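Robotics club takes its two-arm sim to the Makokha regional
Posted May 6, 2022 — Club News

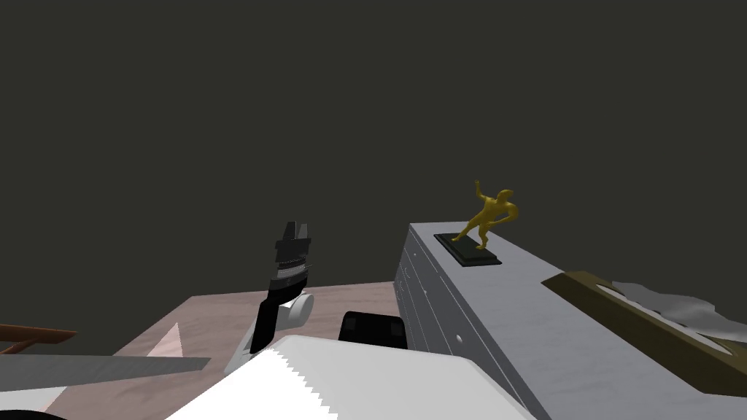

The after-school robotics club is packing up (well, uploading) for the Makokha Regional, simulation division. Entry is in. Fee is paid. Code freeze was supposed to be last night, got pushed to Sunday after a long argument over the wrist angle.

Short version for anyone who hasn't been following along. Simulation teams don't bring a robot. They get a virtual one with two arms, a table full of stuff, and a list of tidying tasks that changes every run. Pick up, move, put down, don't knock anything over. Every team gets the same robot, so it all comes down to the code.

Club calls its program Graltis. Started in October as a couple of scripts that couldn't find the edge of a table. As of this week it has 2773 logged practice runs behind it, 1494 of them scored clean. Most of the failed ones come from the same problem — one arm parks itself in front while the other is trying to work, and they end up fighting for the same space. The fix that went in Wednesday makes the waiting arm back off first. Slower, but it scores.

The clutter is the other headache. Practice tables are made up by the students themselves, and they have been mean about it. Boxes too close together, cloth wadded up in a tray, a gold figurine stood up on top of a tall box where a careless swing will get it. Cloth is still the worst. The sim handles folds in a way that makes the fingers slip, and there's no good answer for it yet. Plan for the regional is to leave cloth tasks for last and take whatever points are left on the clock.

Scoring this year is changed from last year. Dropped objects now cost double and teh time bonus is smaller, which should help a careful program like ours. Last season's entry finished with 1071 points, good for the middle of the pack and no trip to the finals. Students want finals. They have said so alot.

Bredik Hardware covered the entry fee again and Jorach Computing lent the club two desktops so the runs don't tie up the library lab all night. Big thank you to both. The loaners go back after the regional, so if anybody has an older machine with a decent graphics card sitting in a closet, please get in touch through the front office.

Runs will be shown live on the big screen in the cafeteria, doors at 9, first run at 9:30. Families welcome, younger kids too. Bring a snack to share if you can — last year we ran out before lunch. Permission slips for the students staying late on Sunday are due by the end of the day today, no exceptions this time.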